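About Stulcombe School

Most school websites promise that every child will shine. We have read a lot of those pages and we don't believe them, so this one will be shorter on promises.

Stulcombe is a day school for grades K through 8 on the Lendside road. The main building went up as an office for the Sandberg paper mill, and the stairs still creak. Our library holds 3,458 books by the last count, which was done in April, and a fair number of them are old enough that we'd like to replace them. We have 21 classrooms. Two are too warm in spring.

We hold assemblies, as every school does. Heritage days, founders' days, poetry days, a day for trees. Over the years we began to wonder what students took away from standing in a hot gym holding a sign an adult had lettered for them. We now mark far fewer of these days. When we do, the class in charge has to pick the topic, find the facts and write its own lines. Some of the speeches are dull. A few have been very good, including a fifth grade talk on the families who came from Brastitov to work at the mill, and what they were paid. 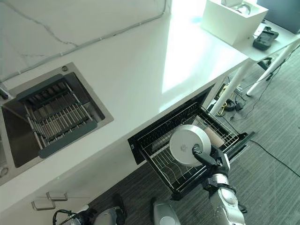

A white plate at the pull-out dish rack.

Lunch is eaten in the classrooms with the teachers. Parents ask if this builds character. We can't say. It does mean the adults know who isn't eating.

We are often asked about test scores. Ours are a little above the county average, and we doubt that tells you much, as our classes are small and one strong or weak group moves the number. We'll show you the results for the last 3 years if you ask at the front office. We will not put "100 percent success" on a banner, because we have never figured out what that would be 100 percent of.

Homework starts in third grade. We looked for good evidence that it helps younger children and didn't find enough to convince us.

If you are thinking of applying, visit on an ordinary morning while classes are running. Open house is fine, but the floors have been waxed and everyone is on their best behavior. The front office opens at 7:45 a.m.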